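Home Shop Lamps Bulbs Shades About Contact

Search the shop Search Go

2 min read

The Flutanus desk lamp

Okay, this is the lamp I've been going on about since May, and it's finally on the shop page! The Flutanus is a small gooseneck lamp for a desk, a sewing table, a nightstand, wherever you need light on one spot and don't want to blind the person across from you. I've had mine next to the sewing machine all summer and I keep stealing it for other rooms.

The neck is the good part. You bend it, it stays. I used to own a Poseck (some of you bought one from me, sorry about that) and by dinnertime it would be bowing toward the keyboard like a tired tulip. I've been bending the Flutanus every day and it hasn't gone floppy on me yet.

It comes with a 7 watt LED bulb, warm white, and a cord that's 20 inches longer than the old one — long enough to get behind my bookcase and out the other side, which I was very happy about. The switch is on the cord. I'd have liked it on the base, but Radka Ristić, who packs most of your orders, prefers it on the cord and we've agreed to disagree. 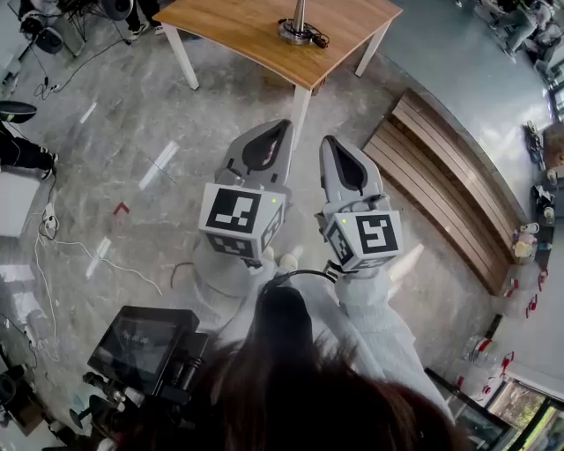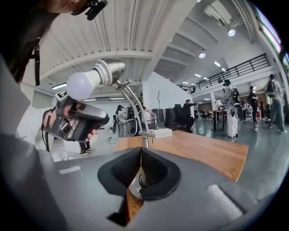

Bulbs: any standard screw-in LED up to 13 watts will do. Please don't put an old incandescent in it, the socket gets too warm. If you like a softer light, try the frosted Voltoron bulb, it's on the bulbs page and I use it in the bedroom. The clear one looks pretty but I find it harsh for reading.

Cleaning is a dry cloth and that's it. Glass spray leaves streaks on the neck and then you'll be rubbing at them all evening (ask me how I know).

We have 306 of these in the Hodoroagă warehouse right now and the next batch won't come until spring, so if you want a pair for the holidays, I'd order both together. Same box, same shipping!

Brândușa Pană wrote to ask if there's a clamp version for drafting tables. Not yet — I've asked the factory twice. Send me a note through the contact page if you want one too and I'll put you on the list.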